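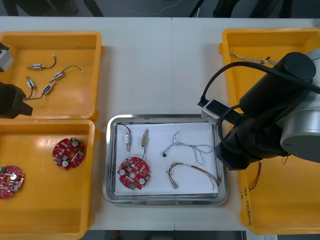

Subject: Re: Scheduler drops jobs after log rotation
Date: Tue 4 March

On the Daher list, a subscriber wrote:
> After upgrading to Wandance 3 the nightly index job stops
> running as soon as the logs rotate. The daemon stays up
> and the queue keeps growing. We had 2,182 entries pending
> this morning. Restarting clears it.

I can reproduce this on the Leltmont host. The rotation script sends SIGHUP, the daemon reopens its log, and the timer thread never gets rearmed. The queue itself is fine – entries are written to disk in order and survive a restart.

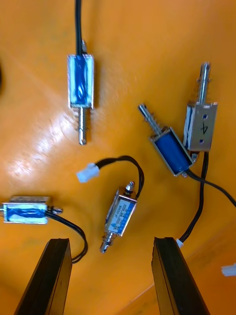

Does the February build have the same fault?
Every build with the new signal handler has it, and that includes February.

Until a patch lands, set copytruncate in the rotation config and remove the postrotate block. The daemon then keeps its file handle and never sees the signal. You may lose a few log lines during the copy.

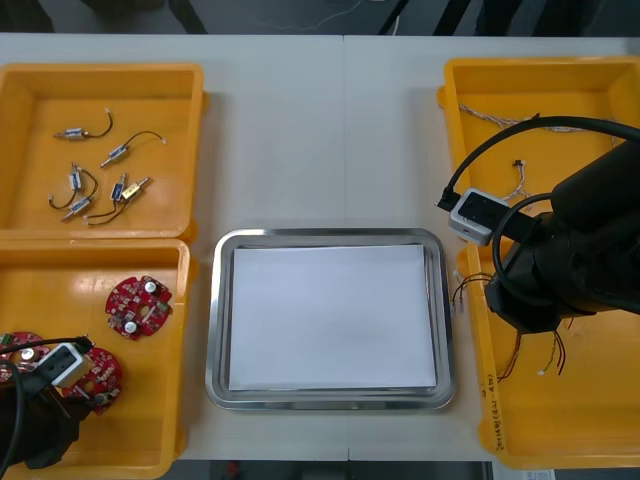 If you can't accept lost lines, log to syslog instead. Set log_target in the main config and restart once. Protitz has run that way for 6 weeks with no stalled jobs.

The fix moves the rearm call out of the startup path and into the reload function. It touches 7 lines. I'd like test results from a host with more than one worker before I commit it – mine has a single worker, and the locking there is trivial.

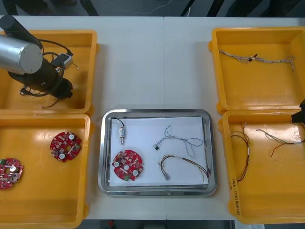 Bench with trays, two arms

Please keep replies on the list.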